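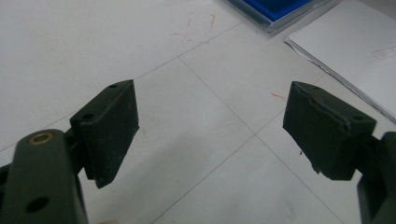 Figure 2. Large pale tiles with thin gray grout lines; faint smudges on a slightly glossy surface.

3.2 Floor surfaces and soiling

The survey covered 46 rooms in Dilleldale and Prilow, of which 34 had tiled floors. Square tiles in white or pale gray were the most common covering in both towns. Each floor was scored twice, once for the tile face and once for the grout, following the separation proposed by Radulović. The two scores were kept apart throughout the analysis – a combined score hid most of the variation between rooms.

Smudging on smooth tiles was difficult to grade under overhead light. Soft reflections of the kind visible in Figure 2 can mask a thin film, and the raters were told to view each tile from at least two directions before recording a value. Grout was graded at junctions only, where lines cross, and the darkest point within the junction was taken as the reading.

Disagreements of more than one grade were settled by a third rater. Most of these concerned the tile face. Grout scores were more stable between raters, although narrow lines left little area to judge, and four rooms were excluded from the grout analysis for this reason.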